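Saturday, November 3, 2018

Workshop notebook, glaze and clay body testing, Enitz building, lower level.

## Purpose of this entry

To record the results of the second absorption series on the Pruveck stoneware body, to note the corrected weighing procedure, and to set down what remains open before the next kiln load. The first series, fired in March, is considered unreliable and should not be quoted in the annual report. The reasons are given in the previous volume and are not repeated in full.

## Background

The Pruveck body was adopted on the understanding that it would mature at the same temperature as the older James body and could share a kiln load with it. The March bars suggested otherwise. Absorption was well above what is acceptable for ware intended to hold liquid, and two of the bars gave readings that could not be reconciled with each other. The balance had not been leveled after the bench was moved, and the boiling step had been shortened.

The present series repeats the work with the boiling time restored to the full five hours, followed by a soak overnight in the same water. All bars were cut from a single pug and dried under the same cover.

## Firing

The electric kiln was used. The ramp was held at 100 degrees per hour to red heat and then opened up according to the usual program. Peak setpoint was 2232 degrees Fahrenheit with a hold of 10 minutes. Witness cones on the middle shelf were down as expected. The cone on the bottom shelf was noticeably stiffer, and bars from that position are listed separately in the table kept with the kiln log.

The lower element has been suspected for some time. Resistance was measured after cooling and is within tolerance, although at the weak end. It should be measured again after the next three firings before a replacement is requested.

## Weighing procedure, as corrected

- Level the balance and allow it to warm up before the first reading.
- Weigh the bars dry, straight from the drying oven, once they can be handled.
- After boiling and soaking, blot each bar with a damp cloth. A dry towel draws water out of the surface and lowers the result.
- Record the saturated weight at once. Do not lay out the whole set and return to it.
- Enter both weights in ink, in grams, before the percentage is worked out.

The combined dry weight of the middle shelf set was 1412 grams. The combined dry weight of all bars in the series, both shelves included, was 2890 grams. These totals are given only as a check against copying errors in the table.

## Results

Middle shelf bars were consistent with one another and fall inside the limit for functional ware. Bottom shelf bars were higher, and two of them fall outside it. The difference follows the cones closely, and the body itself is no longer regarded as the main cause of the March results.

Shrinkage was slightly greater than the supplier's sheet states. It is recommended that the plate molds not be recut on the strength of one series.

The Endimum liner glaze was tried on offcuts only. It fitted well on the middle shelf pieces. Fine crazing appeared on one bottom shelf piece after the second day, which is in keeping with an underfired body. No conclusion about the glaze should be drawn until it has been applied to properly matured ware.

## Open items

1. Repeat the bottom shelf set with the shelf raised by one post. If absorption drops, the lower shelf will be restricted to bisque until the element is replaced.
2. Obtain a fresh box of cones. The present box is old and has been opened several times.
3. Fire one James bar beside each Pruveck bar, so that the two bodies can be compared position by position.
4. Rewrite the label on the reclaim barrel. It still carries the name of the previous body, and the two must not be mixed.

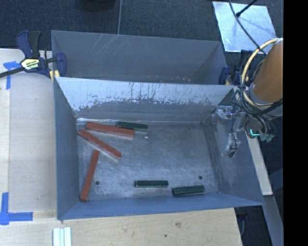
## Bench and supplies

Distilled water is low. The cloths used for blotting are to be rinsed and hung after each session, and kept apart from those used for glaze. The drying oven door seal has been refitted and holds temperature again. The spare thermocouple is in the second drawer, in its original sleeve, and has not yet been checked against the working one.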